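I got to Bemden a little before nine, which was a mistake, because Natalie Pickering doesn't do mornings. She let me in with a mug in one hand and her phone in the other and told me to find a chair that didn't have a cable on it. It took me a while!

Pickering writes the tracking and cleanup software at Kitik, a small company upstairs from a bike shop. If you've read this column before you'll know I have a soft spot for the people who write the in-between code – the stuff that sits after the sensors and before the learning, and never gets its own slide in the talk. Her part of it is a program called Warnico. It takes what a person does with a pair of hand-held grippers and turns it into a path that an arm could follow.

"I came in thinking it was a geometry job," she told me. "You find the markers, you get the pose, you write it to a file. I gave myself a month. That was two winters ago."

So what ate the two winters? Time, mostly. I mean clocks. The finger opening comes in on one stream, the marker poses come in on another, and each has its own idea of when now is. Early on the two were off by 54 milliseconds, and she didn't notice for weeks, because everything looked fine on screen. Then she plotted finger width against hand speed and saw the fingers closing while the hand was still on its way to the object.

"I thought our demonstrators were just really confident people," she said, laughing. "Like, they're grabbing it before they get there. I had a whole theory about it."

The fix was dull. At the start of every recording the operator claps the fingers together twice, and Warnico lines up the streams on the clap. She tried three cleverer methods first and threw them all out. She still has the branch for one of them and got a bit wistful when I asked.

We talked for a long time about flips, too. If you've worked with square printed markers you know this one: seen nearly face on, a flat marker can be explained by two different tilts, and the solver hops from one to the other. Putting the patterns on a cube helps a lot, as you often get more than one face at once and they have to agree.
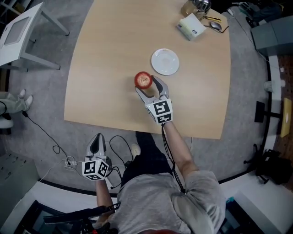
"But then a wrist turns and you're down to one face again," she said. "And that's always the moment you care about, right? People turn their wrists when they're about to pick something up."

Her answer is to carry both tilts forward for a few frames and let the motion decide. A hand can't swing 180 degrees between one frame and the next, so the bad branch usually dies by itself. When it doesn't, Warnico marks the stretch and leaves it alone. I asked why she doesn't just smooth over it, and I got a look.

"Smoothing is how you get a beautiful curve that goes through the table," she said. "I'd much rather have a hole. I can see a hole."

That turned out to be the thing she has the strongest feelings about. The last big batch she ran had 338 recordings in it, and Warnico threw back more than 200 on the first pass. Her colleague Ashley Dunmore, who trains the policies and had been waiting on that batch, was not thrilled. The two of them went through the rejects together over a couple of long afternoons, and most were fine apart from a short bad patch near the end, after the object had been let go. So now the checker weighs errors by where they fall. A glitch during the approach or the grasp sinks a recording, and a glitch on the way back to rest gets trimmed off.

"Ashley was right and I was annoyed," Pickering said. "Put that in."

Dunmore wandered by at this point and confirmed both halves of it.

What's next is reach. A person can lean, or shuffle a foot, or bend an elbow in a way the arm on the other end can't copy, and at the moment you only learn that when the planner gives up. Pickering is working on a check she calls Heywood (after a street she used to live on) that runs during the recording and beeps if the path has left what the arm can do. The first version beeped constantly. The current one waits for a few bad poses in a row, and she says people have stopped pulling the speaker plug.

I asked if she'd open up the code. She'd like to, once she's taken out the comments. "Some of them were written very late at night," she said, and went off to refill her mug.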